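Can machines tidy a living room floor yet? Short version from a week of reading and bench time: partly, slowly, and with a person nearby.

April 23, 2022

2/ Picking up one known object is close to solved. A mug on a bare table, good light, parallel fingers: fine. Nobody's house looks like that.

3/ Soft stuff is where it goes bad. A crumpled cloth has no fixed shape, so there is no stored grasp to look up. The planner picks a ridge and closes on it. Sometimes a second item comes along.

4/ Gatero quotes 400 picks per hour for its warehouse cell. Those are boxed goods, one type per bin. Mixed clutter is a different job and should get its own number.

5/ The Plindport test is closer to home use: 300 picks, mixed bin, no resets. Most write-ups leave out the "no resets" part. Check for it.
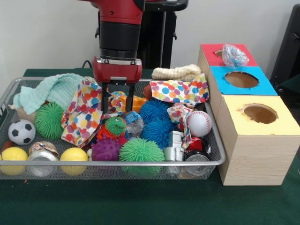 6/ Spiky rubber balls are easy on grip and hard on depth sensing. Crushed cans are the reverse: shiny, stiff, odd angles. Put both in a tray with cloth on top and you need 3 grasp strategies plus a way to choose.

7/ Then sorting. Dropping a ball through a round hole is simple. Dropping a washcloth through one means pushing it, and most pick routines end at release.

8/ I log seconds per item, including retries. Next set of numbers in June.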